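Chapter 9
Aluminum in Everyday Use

Aluminum is the most common metal in the earth's crust, yet for most of history it was hardly used. It is locked tightly to oxygen in its ore, and pulling the two apart takes a large electric current. The town of Denbridge grew up beside a dam for this reason, and its smelter once employed 278 people.

Most of the metal is then rolled into sheet or pushed through a shaped opening, called a die, to make long pieces with the same outline from end to end. Ribs, slots and rails can all be formed this way.

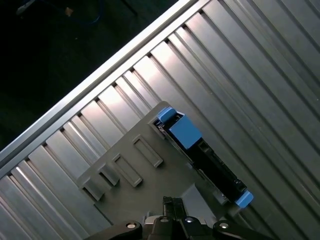
Students in Hayes often object at this point that a groove removes metal and must make a part weaker. The answer depends on where the metal goes. A ribbed section can be stiffer than a flat one of the same weight, as Section 2 shows.

Aluminum does not rust. Its surface joins with oxygen in the air and forms a thin, hard layer that protects what lies under it. Scratch the layer and it forms again.

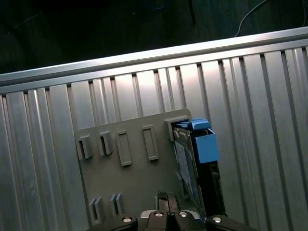

Salt water can still pit the surface, and so can contact with some other metals when moisture is present. These cases are covered at the end of the chapter.

Metal goods also have to be taken apart when they are no longer wanted. Sorting is slow where steel, copper and plastic are joined in one product.
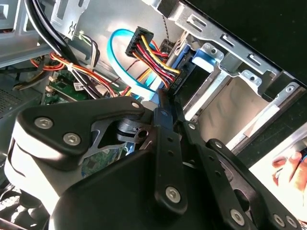
Melting scrap takes far less energy than working from ore, so the sorting usually pays for itself.

Related chapters
Copper and Its Alloys
Iron and Steel
The Suseo Recycling Study

This site uses cookies. By continuing to read, you accept our cookie policy.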